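**Bench notes, pouches, January, 4 pm**

Good afternoon on the mailing pouches! The Rajan batch came in before lunch, all 300 of them, and I've been itching to get at the closures ever since. The old Flirkico ones were fine until you folded them, and then the strip went its own way. These feel much nicer in the hand -- thin, a bit of texture, and they lie flat on the table without a fight.

I pulled 20 for the closing trials and set 5 aside for Hisley, who want to check the seams on their own rig. Job number is 532, please put it on everything (I forgot it on the first sheet and had to go back). 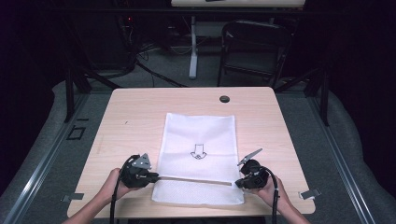

*White pouch, arrow towards the near edge, tan strip running slightly downhill to the right.*

The slope on the strip is what I want to look at next. It could be how the pouch is lying, so I'd like to flatten a few under the Rolleo board overnight and measure both ends in the morning. If it's still off, I'll write to Rajan with the numbers.

Really pleased with the side seams, by the way. Thin and tidy, and I'd happily use the same stitch width for the larger size -- must ask whether they can do it.

To do: more labels, find the long steel rule, wipe the smudge off the left side of the table.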